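Folding cell house rules: your questions

I look after the two-armed folding setup at Prandcombe, and I get asked the same things so often that I've typed up my answers. They're our own rules, so check yours if you're visiting from Bedlow!

Do I really have to stay back while the arms are powered?

Yes please. Hands, sleeves and lanyards stay off the cushion until I've called "clear" and you've heard me. Soft fabric doesn't make it a soft job – those fingers taper to a point, and they'll go into a sleeve of yours as happily as into a red top.

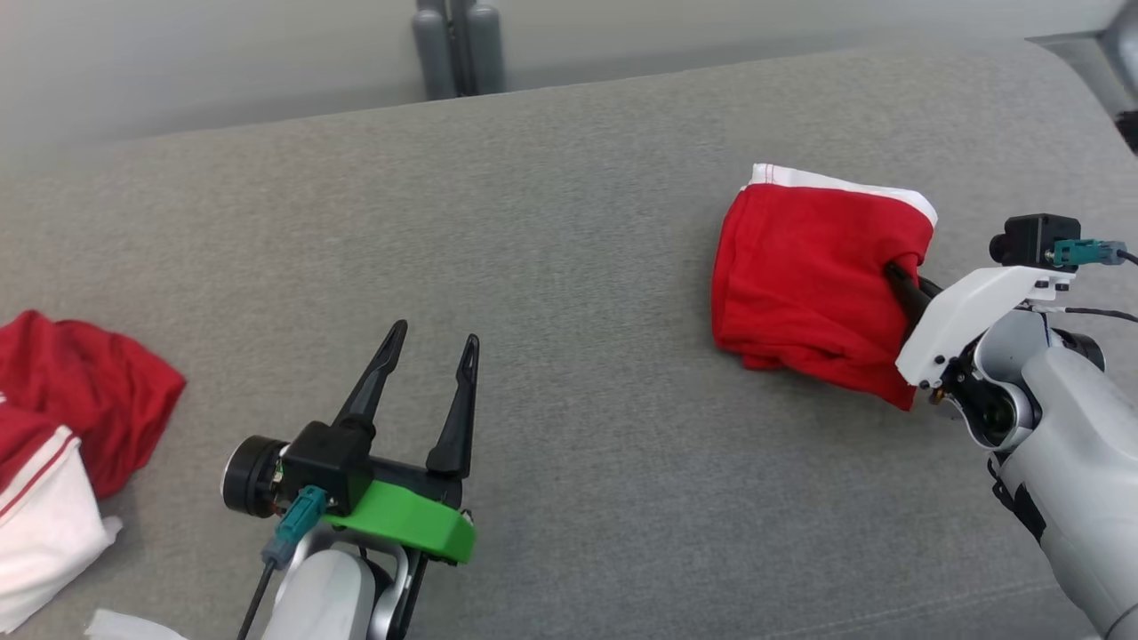

Sầm wrote in to ask whether calling "clear" still counts if you're on your own. No, it doesn't, and we need 2 people for any powered work.

What should I check before a run?

Fingers open, nothing held, middle of the fabric free. Look along the cables too, and give each connector a gentle push (with the power off, obviously). I do this before every session, even the dull ones after lunch. 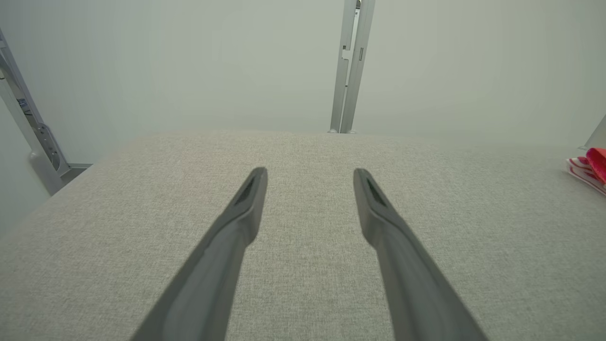

I also write the speed on the sheet. We cap it at 65 per cent for anyone in their first month, and I won't budge on that, however nicely you ask.

Can I use my own clothes?

Sorry, no! Zips and drawstrings snag. We've got 52 garments on the approved list, all checked for loose threads, and the list lives in the Brestitis folder.

Where does the basket go?

On the floor beside the cushion, never on top of it. If you need to move it mid-run, stop the arms first. 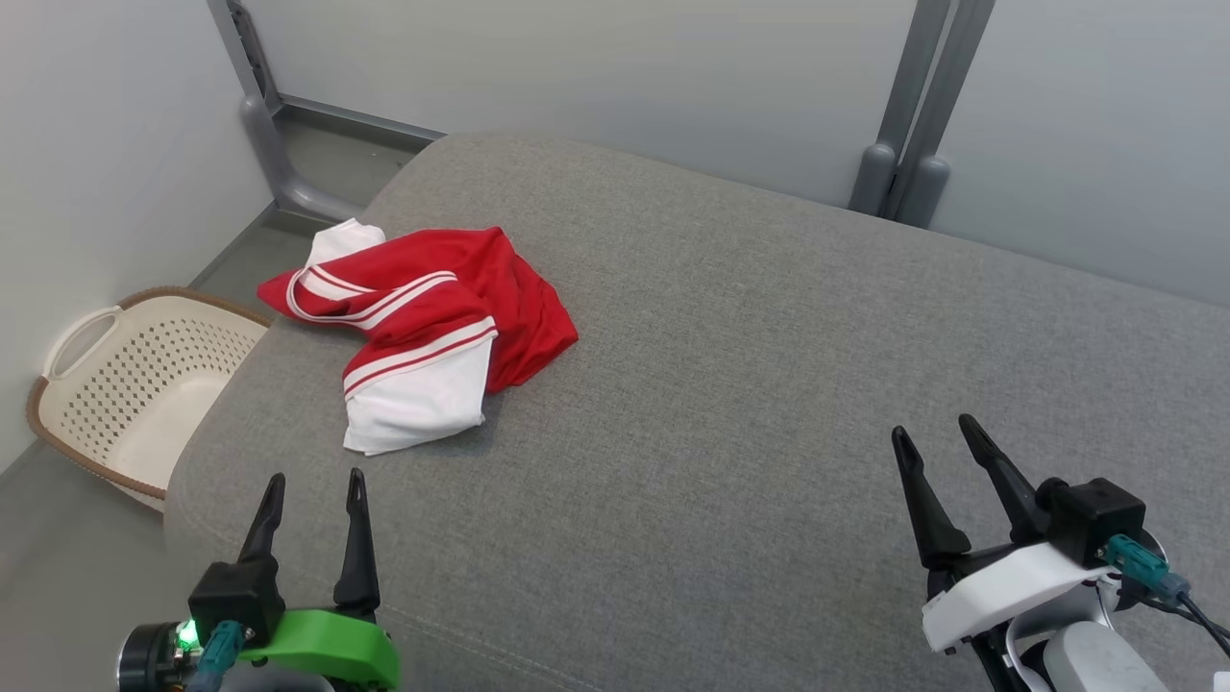
Red and white top on the cushion, basket down at the side.

How long can one session last?

Until 6 at the latest, with a proper break in the middle. Write your stop time on the sheet before you go.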